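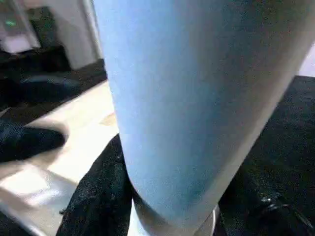 Home | Stories | Essays | Forums | Login

Let the Side Characters Leave

June 5, 2019

I read a lot of serial fiction, mostly fantasy, and the same thing keeps putting me off. The writer can't let anybody go.

Take Wandinik, which I followed for 58 chapters. It opens with four sailors and a stolen map. By the middle there are 17 people on the boat, and every one of them needs a line in every conversation. A storm hits and we get a full page of who grabbed which rope. I lost track of the captain.

I know why it happens. Readers get attached and say so in the comments. I-hsuan Lau, who writes Plaren, told me on the forum that she kept a cook alive for a whole book after one scene got a good response. She regrets it. The cook had nothing to do after the harbor burned.

Bernadette Ferrand disagrees with me on this. She thinks a crowded cast is the main pleasure of a long serial, and that a reader who wants a tight plot should buy a paperback. Fair enough - but her own story, Zorton, sends people home all the time. The blacksmith's daughter walks off in September of the second year and is never seen again. I still think about her.

A character can get married, take a job or just stay in the last town. Write the goodbye and move on.

4 comments | Share | Back to top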